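Can a machine put the shopping away yet?

Opinion, 2020-10-25

My mother ran a corner shop for 19 years, and she could fill a box for a customer while arguing with a delivery driver over her shoulder. Tins at the bottom, crisps on top, anything squashable tucked down the side. I thought of her all through my visit to Tiltik, where Aksel Sveinbjörnsson and his colleagues are trying to get robot arms to do that same small job.

I came away delighted. I'd expected something stiff, like the welding arms you see in films about car plants, and what I got was slow, fussy and oddly careful — a gripper that hovered, thought better of it, and came down again a finger's width to the left. Of the 50 items I watched it try, it put 32 where they were meant to go. You may call that a poor score. I call it wonderful, having seen their attempts from last December, when a bag of crisps was beyond them altogether!

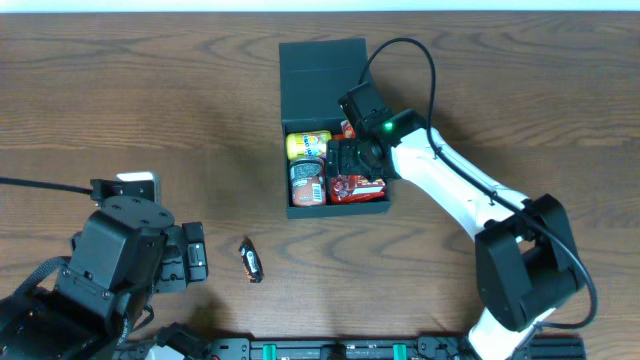

Crisps are still the hard part, mind you. A tin keeps its shape whatever you do to it, but a bag slumps and slides and looks different every time it's put down. Kenneth Dalisay, who has packed orders at the Dostivora warehouse for years, told me he does it by feel and hardly looks. The arms mostly have to look.

So would I have one in my kitchen? Not this winter. It would need someone standing by, and I can empty two carriers before it has finished with the first tin. But a warehouse shelf, with the same goods in the same place and a person nearby to sort out the muddles, seems to me well within reach, and I'd like to see a shop brave enough to try it. I've already asked Aksel if I can come back when they start on eggs.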